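Pikis Burger Table: notes for users

This folder keeps the photos of our sandwich table, sorted by Rima Awad. There are 728 photos, all in JPG. Each burger is put together on one tray, and the ingredients wait at the sides in clear holders.

Tray and holders, two views:
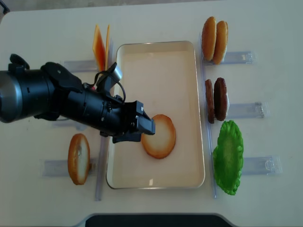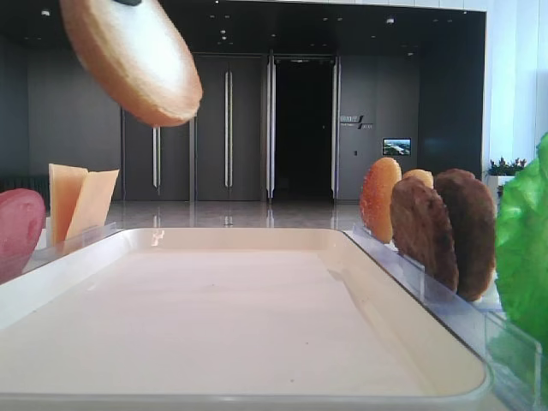 File names begin with the tray number, then the step. Please do not rename them, the list in steps.csv depends on it. In 3 photos the label is missing. Questions about the labels go to Nisreen Haddad.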